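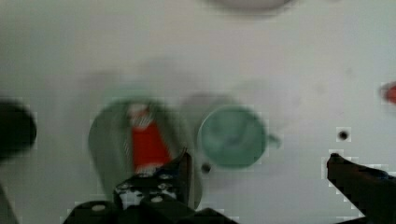
Unit 4: Setting Up a Small Kitchen

Reading: the Harnach packet, first 11 pages. Bring the Pundbridge floor plan to class.

Work zones

A home kitchen is usually planned by task. Storage, washing, prep and cooking each get a zone, and the zones should follow the order in which food moves. In the Pundbridge plan the sink and the range are 69 inches apart, with the only free counter between them. That counter has to do most of the work.
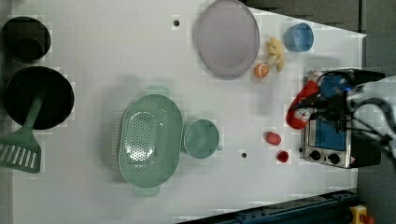
Cookware, a plate and a toaster oven on one white tabletop.

Small appliances take up more counter than people expect. Measure with the door open. Check the manual for clearance at the back and sides.

Pans and heat

Match the pan to the burner. A wide pan on a small burner heats unevenly, and a small pan on a large one wastes heat up the sides. For most home cooking, 400 degrees is a high oven setting, so check that handles are rated for it before a pan goes in.

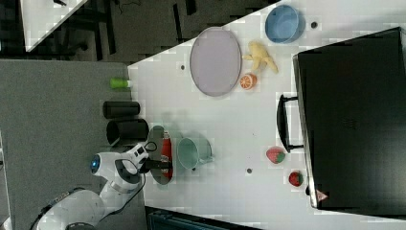 Round pan near the table's edge.

Keep landing space next to the range. The Mustar plan has none on the left side, and we will redraw it in class.

Serving

Plates belong close to the place where food is dished up, or close to the sink if one person does all the cleaning. Either answer is fine on the worksheet if you explain it.

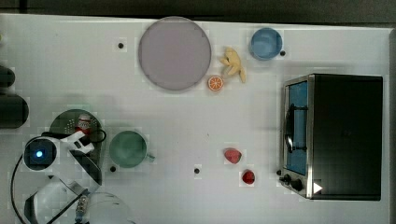 Chou asked whether a rolling cart can count as landing space. It can if the wheels lock and the top can take a hot pan. Mark it on the plan with a dashed line.

Worksheets are due at the start of the next class.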